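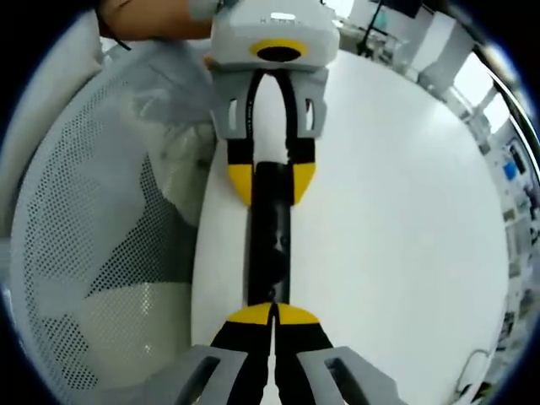

The round white table, with the mesh-back chair to the left

From: Margarida Sampaio
To: Small Rooms list
Subject: Re: [small-rooms] Round table in a narrow back room?

Dear Lamisi, and hello everyone else,

What a nice message to find with my morning tea, and I'm sorry it has taken me until after lunch to answer it properly. I'll go through your questions in order, because otherwise I shall wander off (I'll probably wander off anyway).

Lamisi Wumbei wrote:

> Hello all. I have been reading the list quietly since we moved and now
> I need some help. Our back room is long and thin, with the door at one
> end and the window at the other, and a chimney breast that sticks out
> just where you want to walk. The house was built in 1890 and I don't
> think there is a straight wall in it.
>
> At the moment we have my aunt's rectangular table, which is lovely and
> much too big. I keep catching my hip on the corner. I have seen a round
> white one called the Testent and I remember Margarida saying she had
> one. Before I hand over any money:
>
> 1. Does a round table really save space or does it only look that way?
> 2. Is white a mad idea with children?
> 3. What chairs go with it? I like the Kivi ones with the little holes
> in the back but I worry they will look like an office.
> 4. Is it steady enough to work on? I mend things in the evenings and
> can't be doing with a wobble.
>
> Thank you in advance, and sorry for the long list.
> Lamisi

On the first one, I'd say it takes up very nearly as much floor as you expect it to, and then forgives you for it. With our old square table there was one particular corner between the sink and the back door, and every single person who came in with shopping met it. The edge of the Testent curves away from you just at the point where you'd have hit something, so you slide round it with your bags and carry on. What you do lose is the chance to push it flat against the wall. We tried it for a week when my sister's family came to stay and there were silly little gaps on either side where pens and teaspoons went to hide. If your room really needs a table against the wall for most of the day, I would think again, or look at one with a flap.

With your chimney breast, could you cut the circle out of newspaper before you buy anything? Tape some sheets together, lay it on the floor and live with it for a few days. Put chairs at it, pulled out as if somebody has just got up in a hurry. I did this and moved the whole plan a good bit nearer the window as a result, and my husband, who had laughed at the newspaper, had to admit that he could now open the cupboard.

White with children: no, not mad! I was dreading it and I've come round completely. You see every crumb, so you wipe it, whereas goodness knows what was living on our old dark one. Small dark things show up beautifully against it too, and at my age that is worth a great deal. I used to lose black screws and black buttons all the time. For everyday marks I use a damp cloth and a drop of washing-up liquid. Felt pen came off with Nutent paste on a soft cloth, very gently, after I had tried it on the underside first. Turmeric is another matter. We had a ring from a curry pot that stayed a pale yellow for most of July and then faded away by the window, so I can't claim any credit for getting it out. Do use mats for anything hot. I haven't tested what happens without one and I don't mean to.

Now, chairs. Ours is white as well, and as you'll see from the picture the back is covered all over in a regular pattern of small holes, which show as dark dots against the white. I know just what you mean about the office. I had the same worry, and stood in the Hastia showroom for so long that the young man brought me a glass of water. What settled it for me was that a solid white back beside a white table looked like a great deal of white all at once, and the dots break it up. You also get a little air at your back on a warm day. The price was £49 a chair when I bought, though I've no idea whether that still holds, so please check before you tell the family.

The one real drawback is dust in the holes. I go over the back with the soft brush on the vacuum cleaner and then, when I'm feeling virtuous, with an old toothbrush and soapy water. It takes less time than you would think if you have the radio on. Don't use kitchen roll, it leaves bits behind and you'll be picking them out with a pin.

If you're still worried that it will look too much like work, mix them. I don't see why all the chairs round a table must match. I would have thought a couple from your aunt's set would look very well with two of the Kivis, as long as the seats are near enough the same height. Measure that! I once sat a guest so low that her chin was practically in the soup, and she was too polite to mention it until the pudding.

As for the wobble, mine did rock when it first arrived, and I was quite cross until I put a marble on the kitchen floor and watched it roll off under the cooker. In a house as old as yours I expect you'll have the same trouble. A bit of thin cork under the foot cured it. I mend at mine most evenings and it has been steady enough for anything I've wanted to do, though I wouldn't saw on it. The only thing I'd warn you about is that round things roll on any table, and on a round one there's never a straight edge to line them up along. I put a folded tea towel down when I'm working with anything long and cylindrical, and that keeps it where I left it. A rubber mat would do as well, but check it doesn't mark the surface if you leave it there overnight.

One more thing you didn't ask. Think about the lamp. A table in the middle of a room wants its light hung over the middle of it, and if your ceiling fitting is somewhere else you'll spend your evenings working in your own shadow, as I did for the whole of the first winter. We ended up with a long flex and a hook, which cost next to nothing, and I've grown rather fond of the look of it.

If you'd like the exact measurement across the top, or the height of the seat, write to me off-list and I'll go and find the tape. And do tell us what happens to your aunt's table. There was somebody on the list in the spring looking for a big one for a sewing room, and I have a feeling they never found it.

With very best wishes,
Margarida

_______________________________________________
small-rooms mailing list
To change how you receive messages, use the settings page.
Please trim quoted text when you reply.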